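About Stotlow Textile Testing

Stotlow Textile Testing is an independent laboratory in Clisville. We test knitted and woven fabrics, trims and finished garments for small and mid-size apparel makers, uniform suppliers and importers. The laboratory opened with one wash line and a light box. It now occupies two floors of the former Zawadzka dye works and has a permanent staff of 14.

Scope of work

Routine testing covers colorfastness to washing, rubbing, perspiration and light; dimensional change after laundering; pilling; seam strength; and fiber content. Print adhesion is tested on cut panels and on whole garments. Our current price list has 203 line items. Methods outside the list are quoted on request.

Samples are conditioned before measurement. The minimum for a standard wash series is three garments or one meter of fabric at full width. Clients should send the care label text with the order, even if the label has not been printed yet.

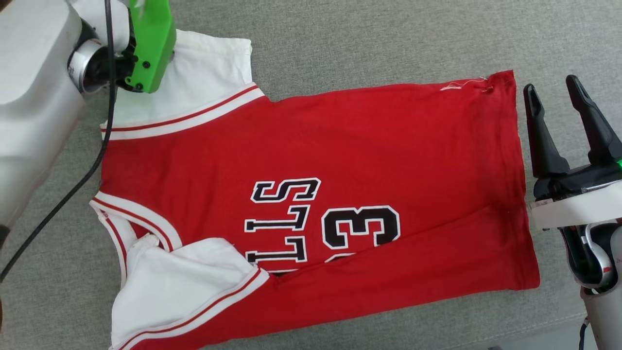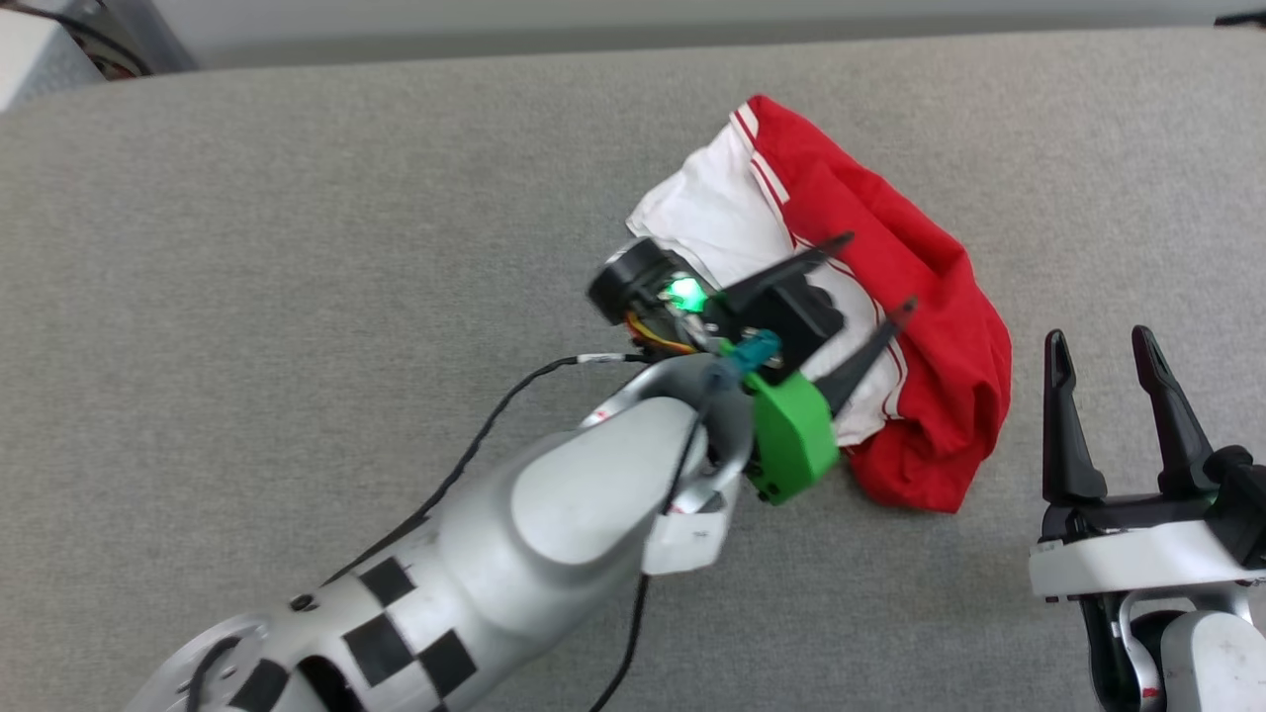
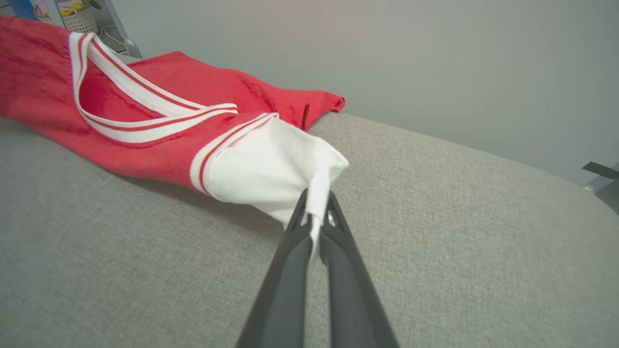 Red and white garment on gray fabric.

Page text: A. Jikia, Laboratory Manager
Last revised Dec 26, 2020

Reporting

Each report lists the method, the conditioning period, individual readings, the mean and any deviation from the procedure. We report results against the client's specification when one is supplied. Where there is no specification, we give the readings without a pass or fail.

Standard turnaround is six working days from receipt of complete samples. Lightfastness takes longer and depends on the exposure level ordered. Tested specimens are kept for 75 days and then discarded unless return shipping has been arranged.

Facilities

The wet lab is on the ground floor, with separate drains for dye-bearing water. Physical testing and sample storage are upstairs. Storage holds 600 boxed sample sets. The balance room was rebuilt in June and has its own air handling.

Deliveries are accepted at the rear dock on weekdays until 4 p.m. Mark the order number on the outside of the carton. Unmarked cartons are held at the dock until the sender is identified.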